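4.2 What we learned from the open day

I'll be upfront that the open day was never planned as an experiment. Our group at Pleso had promised the town a public demonstration of the Lorker food-handling setup, and I figured that if people were coming through the door anyway, we might as well write down what they asked us. So this section is a bit looser than the last one (the controlled trials are all in Section 3, for anyone who wants the tidy version!).

We let visitors in by groups, 50 people at most, and had them stand along the front side of the table while the two arms sorted fruit and vegetables onto plates. I did most of the talking. By the end of the afternoon we had 261 written question cards, plus a lot of scribbles in my own notebook that I can only half read. The task was the same one we describe in Section 2: an item is picked up, carried over to a plate and let go, with both arms sharing the workspace. What changed was the audience, and I found that changed plenty — I talked too fast during the first session, and I skipped the part about how the grasp gets chosen, so the cards from that session are mostly about that.

Figure 3 has the close view of one grasp and the wider view of the table.
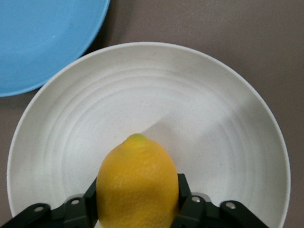
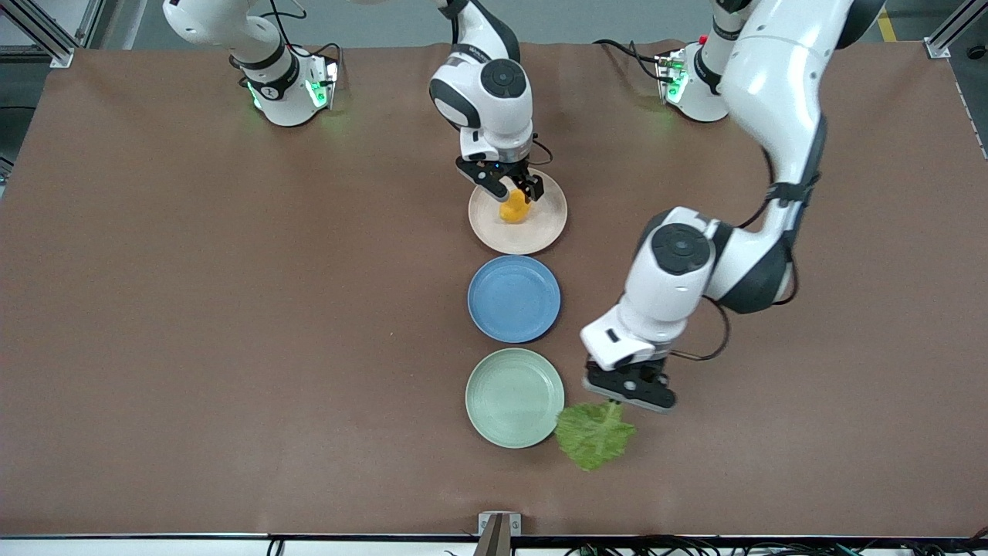 Figure 3. Food handling on the Lorker table. First, a lemon held upright between the gripper fingers over a white plate. Second, both arms at work, one gripper closed on a small orange piece of food and the other on the edge of a lettuce leaf.

Lettuce got the most cards, and Brunet, writing in reply to our draft of this section, felt we were making too much of it. The comment was that a leaf is simply what people worry about in their own kitchens, and that a crowd asking about lettuce tells us about the crowd and very little about the gripper. I think that's fair, and I've toned down the claim we had there. Brunet also wanted us to say whether people asked about cleaning. They did, constantly, and we had no good answer ready.

For coding the cards I started with the list of topics from the Clellero survey and added 3 of my own: cleaning, noise, and what I ended up calling "whose job is it." The last one is a messy category. Some cards in it are worried, some are just curious, and a few are from kids who wanted to know if the arms do dishes. I kept them together anyway, and the full card texts are in the appendix so that anyone can split them up differently.

We plan to run the same session again in July, with a slower talk and the grasping part moved to the front.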